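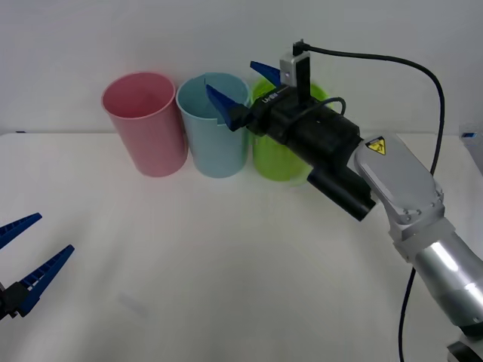

April 30, 2019
By the Small Holder

I own 640 shares of Somura, the ferry and freight company, and I've owned them long enough that my brokerage statement has stopped making me happy or sad. So I think I've earned the right to complain a little about this business with Drondwood.

If you missed it, Drondwood is the investment fund that bought into Somura last July and has been buying ever since. It now wants two seats on the board. Somura's answer was to sell a block of brand new shares to Zinchenko, the port operator it already shares three terminals with, and everybody involved would like us to believe the timing was a coincidence. Come on!

I read the whole shareholder letter (on a train, with no signal, which is the only way I'd ever get through one). It uses the word "partnership" over and over, and it never really says what the money is for. There's a line about fleet renewal and a line about "flexibility," and then we're off into a long section on heritage. Fine, I like heritage. I like the old green boats as much as anyone. But when a company prints new shares and hands them to a friend at $42 apiece, my slice of the thing gets smaller, and I'd like to be asked first.

Now, I don't love Drondwood either. I've seen how these funds work. They were in Skisero a few years back, the bus company, and they talked a beautiful game about small shareholders right up until the depots got sold and they cashed out. The rest of us got a special dividend of 208 dollars per 100 shares and a company with nowhere to park its buses. I took the money, I'll admit it, and I spent it on a dishwasher. I'd still rather have the depots.

So who do you root for? My brother-in-law says the family that runs Somura built it and should get to keep running it, end of story. I get that, I do, but they took it public. They wanted our money, and our money came with votes attached. If they wanted to keep every decision at the kitchen table they could have kept the shares there too.

What bugs me most is that Zinchenko gets treated as a neutral party in all this. It makes its living off Somura's boats tying up at its docks! Of course it's going to vote with management. And the terminal contract comes up for renewal next year, so picture that negotiation: Somura sitting across from a landlord that also happens to be the reason the chairman still has his chair. Are they going to haggle hard on the rent? I wouldn't bet the dishwasher on it.

I'd like the share sale put to a proper vote, with Zinchenko sitting that one out. I'd give Drondwood one seat, because a grouchy person in the boardroom asking where the money goes is good for any company, and two seems like a lot for a fund that may be gone in a couple of years. And I'd like the terminal contract published before it's signed, all of it, including the boring pages at the back.

My proxy card is on the fridge under a magnet. I'm voting against the share sale and for one of the two Drondwood names, and I'm mailing it tomorrow on the way to the dentist.

We use cookies to improve your experience on this site. By continuing to browse you agree to our use of cookies. Accept | Manage settings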